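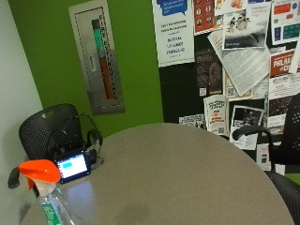 Imerham's "green" cleaner pledge leaves plenty unanswered

6/18/24 – Cafes and offices in Imerham are being asked to sign a pledge to use only "planet-kind" cleaning products by October. The town's business group says 200 places have already signed. What they have signed up to is harder to say.

The pledge is one page long. It asks members to choose sprays and soaps that are "natural where possible" and to "cut down on harsh chemicals." It does not say which chemicals are harsh, or who decides what was possible. There are no checks. A business that signs gets a window sticker the same week.

Folasade Osagie, who runs the campaign, said the wording was kept loose on purpose. "If we sent people a list of banned ingredients, we'd have five members," she said. "We want them in the door first."

That may be true, but the sticker tells customers something has changed, and in many cases it hasn't. Of the six owners who spoke to us, four said they had kept buying the same products as before. One, Uchenna Tijani, said her spray already had a green label, so she took it as meeting the rules. She could not name anything in it.

Nest Dafis, a retired chemistry teacher who wrote to the group in protest, said color and leaf drawings are poor guides. Plain dish soap and warm water will handle most tabletops, she said, and the bigger waste is often the bottle. The pledge does not mention refills.

Then there is the money. Signing is free, but members are pointed to a "preferred supplier," Grorano, which offers a starter kit for $548. Osagie said the group takes no cut. Asked whether other suppliers had been invited to bid, she said there "wasn't time." Grorano did not return two calls.

The group also claims the pledge will save around 2000 plastic bottles a year. Asked how it got there, Osagie said the figure came from Grorano's sales sheet. We asked to see the sheet and were told it was being updated.

Tamunoemi Ojo, who manages an office building on the east side of town, has not signed. "I'd do it tomorrow if it asked me to do something," he said.

The group meets again next month. Refills are not on the agenda.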